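Trevasari Skinon

The Skinon is a mid-range Android smartphone made by Trevasari. It was announced in June as the follow-up to the company's first handset, the Clestdale, and is sold mostly through phone carriers and the maker's own online store.

Design

The Skinon has a flat metal rim and a matte plastic back. The power button sits on the right side, below the volume keys, and doubles as a fingerprint reader. The phone keeps the headphone jack of the earlier model — moved to the bottom edge — and has a tray for 2 SIM cards.

Hardware

The phone runs on an eight-core Carrilho chip and was released in a single version. Storage can be expanded with a memory card. The main camera has a 16-megapixel sensor, and the battery lasts around two days in light use. Charging is by USB-C only. No charger is included in the box.

Software

It shipped with a lightly changed version of Android. Trevasari promised two major system updates. The first fixed a fault that caused the screen to dim during calls.

Reception

Reviewers liked the battery life and the price of 200 dollars but found the speaker weak. Several noted that low-light photos were grainy, as they had been on the Clestdale.

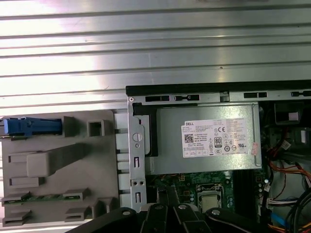 See also

Clestdale (smartphone)
Carrilho mobile chips
List of Android smartphones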